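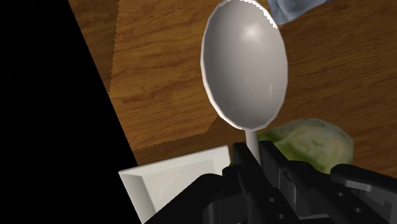 December, notebook, spoon task in sim

Spent the morning on the drop fault again. Kadir's note from last night says "fixed, friction raised". I don't believe it. He ran 12 episodes and got no drops, but the old build also went 12 without one before it started throwing the spoon off the table.

Reran the full set after lunch. 114 episodes, two drops. Both came on the sideways move, with the handle turning between the fingers before it let go. The log still says "grasp OK" for both, right up to the end of the episode. That worries me more than the drops do. If the check only looks at finger gap, a spoon that has swung round counts as held.

Chaminda thinks it's contact jitter and wants to halve the timestep. Maybe. It would also make every run take almost 60 minutes, and I'd like to see one drop explained before we pay for that.

Spoon bowl is big for such a thin handle. Has anyone checked the mass on that model? Carleen says it came over with the Pladbridge assets and was never touched — so no.

To do: print spoon angle relative to gripper every step. Put friction back where it was and rerun the same seeds. Kadir's ticket stays open. Nothing goes to the real arm on the strength of "grasp OK" until the check is rewritten. Told Sang Chu, who wasn't pleased.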